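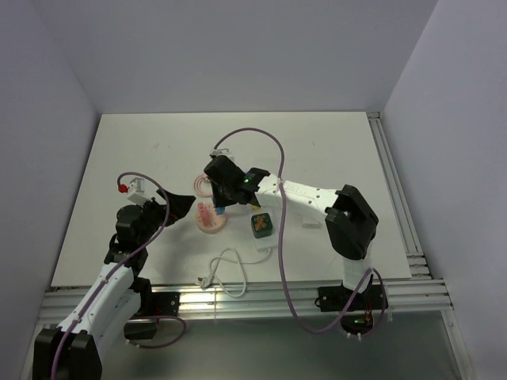 Fig. 1. The two-arm cell used in Lab 4, with small parts on the table.

Lab 4: Comparing grippers on the two-arm cell
Handout for the course Introduction to Robot Manipulation
Prepared by Senad Vidmar, lab sessions by Majdi Khalaf

1. What we want to learn

In the last lab you moved one arm by hand and recorded its joint angles. Now we work with both arms and ask a more practical question: which gripper should we use for small parts, and how do we decide it fairly? Many students answer this by feeling after five minutes of trying. In this lab you will answer it with a table of numbers and a short text.

We compare two sets of jaws. The first set is the Drernano wedge jaw, which is hard and narrow at the tip. The second is the Hendico soft pad, which is wider and gives a little when it closes. Both fit on the same servo, so you change only the jaws and leave the rest of the arm as it is.

2. The cell

Each arm has its own small camera bracket above the gripper, so the camera moves together with the jaws. Please look at how the purple cable is led in Fig. 1. It needs a free loop, because the wrist turns a lot during the task. If you tie the cable close to the arm, it will pull on the connector and you will lose the picture in the middle of a trial.

The right arm is mounted on a plate at the front rail. Do not loosen this plate. The calibration file from November is valid only for the present position, and to make a new one takes most of an afternoon.

The plain walls are pale on purpose. They keep the background quiet for the cameras and they stop parts from rolling far away.

3. Parts

The pink round base with upright pegs is our main test part. The pegs stand near to each other, so the jaw must come in from the right direction. The pink disc with the grooves is flat and wide, and it is the part where most groups have trouble. The dark green block with the orange figure on top is easy to grasp from the sides. Use it for the warm-up.

Keep the white cable out of the path of both grippers before you start a run.

4. Procedure

a) Start the Yoshida controller and wait until both arms report ready.
b) Set the gripper force to 35 percent. Do not go higher with the wedge jaw.
c) Warm up with the block, five grasps with each arm. These are not counted.
d) For each part, do 100 grasps with the first jaw set, divided equally between the arms.
e) Change the jaws, home the grippers again, and repeat.
f) Save the log after every part – the program does not do it for you.

One grasp counts as good if the part is lifted clear of the table, held for three seconds and put down again without falling. If the part turns in the jaw but stays there, write it as good and add the letter T. We will need the T cases in the discussion.

A closing move should be finished in 700 ms. If it takes longer than 1000 ms, the controller stops the gripper and the trial must be done again.

5. Camera check

Record with the wrist cameras for all trials. Before each series, move the gripper over the disc and see if the grooves are sharp in the picture. If they are not, turn the lens slowly and ask Majdi Khalaf to confirm the setting. Groups who also want to try the Rosano fixed camera may do so, but its recordings go in a separate folder.

6. Report

Two pages, plus your table. Please write:
– the rate of good grasps for each jaw and each part, left and right arm separately
– the number of T cases and your explanation of them
– one trial that failed, described from the log and the recording together
– which jaw you would choose for the pegs, and if you would choose the same one for the disc

If left and right arm give different results with the same jaw, do not take the average and go on. Check the homing of the gripper first, then the approach angle. Last year two groups found in this way that a jaw screw was not tight.

Jaw sets go back in their box with the screws. Reports are handed in through the course page before the next lab.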